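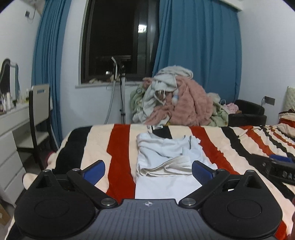

A customer in Istico wrote to us in December to ask whether a striped blanket this plush sheds on pale clothes folded on top of it, and whether the black bleeds in the wash. Fair questions, and the maker's leaflet answers neither.

Keten Striped Blanket, cream, rust red and black
Sold by Aguiar
Price: 116.00
Size: 226 x 148 cm
In stock: 9

Keten calls this an "all-season" blanket. We doubt it. It is thick and plush, and we would put it away in a warm summer. As a bed cover for the colder months it does the job, and it is big enough to fold shirts on without chasing them off the side.

On shedding: ours left a little fluff on a white top during the first week, less after one wash. Keten says "lint-free". We have taken those words off this page.

On colour: we washed one cool with an old white pillowcase and the pillowcase came out white. One wash is one wash. Keep it away from your good whites until you have done a few of your own.

The stripes have wavy edges. If you want ruled lines, look at the Menent flat weave, which is thinner and a good deal scratchier.

Care: cool wash, no tumble dryer, dry flat. The leaflet also suggests brushing the pile weekly. We haven't bothered.

Returns accepted unwashed, with labels attached.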